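Boletín de la Filmoteca Bekum
Ciclo de primavera: «Cine de la costa interior»
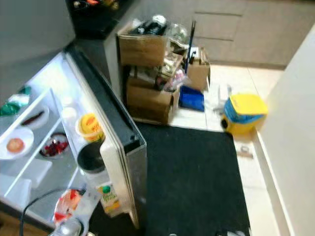
¿Qué películas integran el ciclo y con qué criterio se han seleccionado?

El ciclo reúne largometrajes de ficción y de no ficción rodados en localidades pequeñas, alejadas de los centros habituales de producción, y escritos por autores que conocían de primera mano el lugar que retrataban. La selección ha corrido a cargo del departamento de programación de la Filmoteca, que ha dado preferencia a las obras sin distribución comercial en salas españolas y a las copias restauradas en los últimos años.

La sesión inaugural estará dedicada a «Vekside», largometraje de Treasa Lenihan que toma su título del pueblo en el que transcurre la acción. La película sigue a una maestra jubilada que recibe el encargo de ordenar el archivo parroquial y encuentra en él la correspondencia de un farero que abandonó su puesto en el invierno de 1836. Las cartas, dirigidas a una mujer cuyo nombre no figura en ningún registro de la comarca, llevan a la protagonista a recorrer las casas de sus vecinos y a plantear preguntas que varias familias habrían preferido no escuchar. Lenihan renuncia a la reconstrucción de época: el farero no aparece en ningún momento y sus palabras se conocen por la lectura en voz alta de quienes conservan las cartas.

La directora rodó en el propio pueblo durante dos inviernos consecutivos, con un reparto formado en su mayor parte por habitantes de la zona. Los interiores se filmaron con luz natural, lo que obligó a concentrar el trabajo en las horas centrales del día y explica la cadencia de muchas secuencias, interrumpidas por un corte seco cuando la claridad empieza a faltar. El sonido directo se ha conservado casi íntegro en el montaje final. La copia que se proyectará en esta ocasión procede del negativo original y ha sido supervisada por la autora.

Completan el programa de ficción otros dos títulos. «La casa de Keogh», de Kieran Ní Chonaill, es un drama familiar ambientado en una fonda que pierde a sus huéspedes tras la apertura de una carretera. La acción se limita a una sola noche y a cuatro habitaciones; el guion, publicado en su día en edición bilingüe, podrá consultarse en la biblioteca de la Filmoteca mientras dure el ciclo. «Skorix», de la misma autora, es una obra anterior y más breve, rodada en blanco y negro, que narra el regreso de un músico ambulante al pueblo donde compuso la única canción por la que se le recuerda. Ambas películas se proyectarán en sesión doble, con un descanso intermedio.

La presencia de Ní Chonaill en el programa responde al interés de la Filmoteca por dar continuidad a la retrospectiva parcial que se le dedicó hace varias temporadas y que hubo de cerrarse sin estos dos títulos - entonces no se disponía de copias en condiciones de ser exhibidas. La autora ha autorizado el empleo de una nueva traducción de los diálogos de «Skorix», preparada por nuestro servicio de subtitulado, que corrige omisiones de la versión anterior y restituye la letra completa de la canción final.

La sección documental incluye una selección de cortometrajes procedentes del fondo de Bekum, formado por películas domésticas y de encargo depositadas por particulares de la comarca. El fondo consta en la actualidad de 623 bobinas, de las cuales 38 han sido ya limpiadas, digitalizadas y descritas. Los cortometrajes escogidos muestran ferias de ganado, regatas, una boda y la inauguración de un puente. Se exhibirán sin acompañamiento musical y con una presentación previa a cargo del personal de archivo.

Publicación complementaria

Con motivo del ciclo se editará un cuaderno que recoge la sinopsis y la ficha técnica de cada película, una conversación con Treasa Lenihan sobre la escritura de «Vekside» y un ensayo de Kieran Ní Chonaill acerca del uso de la elipsis en el relato de provincias. El cuaderno se entregará sin coste a los abonados y estará a la venta para el público general en la taquilla y en la tienda. La tirada es limitada y no está prevista una segunda edición impresa; el texto íntegro quedará disponible más adelante en la sección de publicaciones de la página institucional.

Información práctica

Las proyecciones tendrán lugar durante el mes de marzo en la sala principal, en versión original con subtítulos en español. El calendario detallado se difundirá en el próximo boletín y en los tablones de la sede. Los abonos de temporada vigentes son válidos para todas las sesiones, incluida la inaugural, para la que será necesario retirar invitación en taquilla con antelación. Una vez comenzada la proyección no se permitirá el acceso a la sala.

Tras la sesión de apertura se celebrará un coloquio con la directora de «Vekside», moderado por el departamento de programación. Las preguntas podrán formularse de viva voz o remitirse por escrito a la dirección de correo de actividades. El coloquio se desarrollará en inglés con interpretación consecutiva.

Los centros de enseñanza que deseen asistir en grupo a la sesión de cortometrajes deberán solicitarlo al servicio educativo e indicar el curso y el nombre del docente responsable. Se atenderán las peticiones por orden de recepción - los centros de la comarca tendrán preferencia en caso de coincidencia de fechas. El servicio facilitará a los docentes una guía de trabajo para el aula.

Quienes conserven películas domésticas rodadas en la zona y deseen depositarlas o cederlas para su copia pueden dirigirse al archivo en horario de oficina. El material se devuelve a sus propietarios una vez digitalizado, acompañado de una copia de consulta.

Departamento de programación, Filmoteca Bekum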